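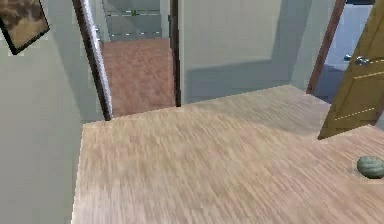 Barros stopped sending its vans out twice a day in Mullham last fall, and Catarina Loureiro, who runs delivery operations for the company, says she would make the same decision again.

"The second run was going out half full," she said in an interview at the Mullham depot. "We paid for a driver and a van to deliver a few boxes that could have waited until morning."

Barros now makes one run a day and leaves missed parcels at pickup counters in local stores. It has 252 of those counters across its network. There were 251 until last week, when a hardware store in Barnska signed up.

Stores get a flat payment per parcel. Loureiro would not say how much. She did say that the first offer was too low and that several owners told her so.

"They had people coming in at closing time and looking for a box under the counter for ten minutes," she said. "So we raised it, and we put shelf numbers on the labels." 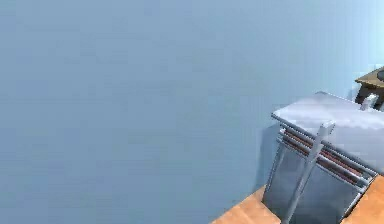
Gripper against a pale blue wall.

The labels come from Titano, the software Barros uses to plan its routes. Loureiro said the switch to it was harder than she expected. Drivers kept their old paper lists in the cab for most of the winter, and in some towns the lists were better.

"It didn't know about the bridge in Barnska," she said. "The drivers did. We asked them to mark up the maps and we paid them for the hours."

Any parcel left at a counter is held for a week. After that it goes back to the sender, and Barros charges the sender for the return. Small online sellers have complained about that charge more than anything else.
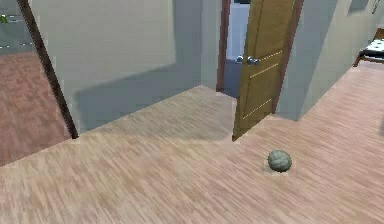
Libor Vrabec said the week is too short for people who work away from home, and that he would rather pay a little more up front than get the goods back.

Loureiro said a longer hold is being discussed, but the smaller stores do not have the room. A trial with 100 senders is due to start before the end of May. She expects to keep the morning run as it is.

"People ask for faster," she said. "When I ask what they want it for, mostly they want to know what day it's coming."

Tuesday, May 10, 2022

Shares 100 | Comments 2

Related
Barnska bridge repairs push back delivery times
What small stores earn from parcel pickup
Titano adds driver notes to route maps

Contact us | Back to top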